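Agyeman: Live at Brurnemwood
Double LP with tour book
Vundier Records

If you were lucky enough to catch Agyeman on the spring tour, you already know what the last night at Brurnemwood felt like. If you weren't, this set gets you very close! The whole show is on two records, start to finish, with the talking between songs left in and the crowd nice and loud on side C.

Jhun Layug mixed it from the desk recording and kept his hands off the tempo changes, the missed cue in "Honik" and the long false ending of the closer. We love him for it. "Honik" runs to almost double its single length, and the last few minutes are only bass, hand claps and people singing. 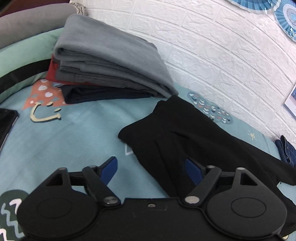 What's in the set

Two black vinyl records in printed inner sleeves
Gatefold jacket with a matte finish
Tour book, 39 pages, stapled
Download code for the full show (MP3 or WAV)
Folded setlist from the final night in March

The tour book

Erick Kashindye traveled with the band and wrote the whole thing on the road, and it reads that way - quick, funny, a bit short on sleep. He covers the van, the support acts, the argument over the encore and the afternoon the drummer spent hunting for a black shirt in a town with one clothes store. There's a good long piece on stage outfits too, and how little room there is in one bag for four weeks of shows.
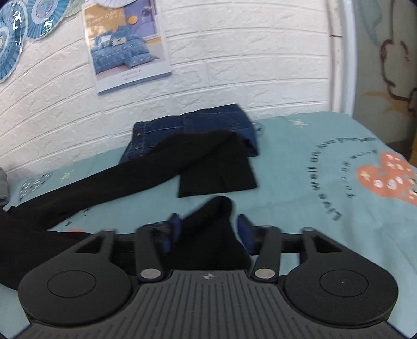 Black trousers on the bed.

Pressing and shipping

This is a first pressing of 400 copies, and 321 of them are sold through this page. The rest go to record stores. Orders ship from June 1, 2022, in a stiff mailer with the records packed outside the jacket, so the seams don't split on the way. Want it signed? Add a note at checkout and we'll pass it on to the band (no extra charge, but allow one more week).

Catalog number: VUN 468
Speed: 33 rpm
Limit: two per customer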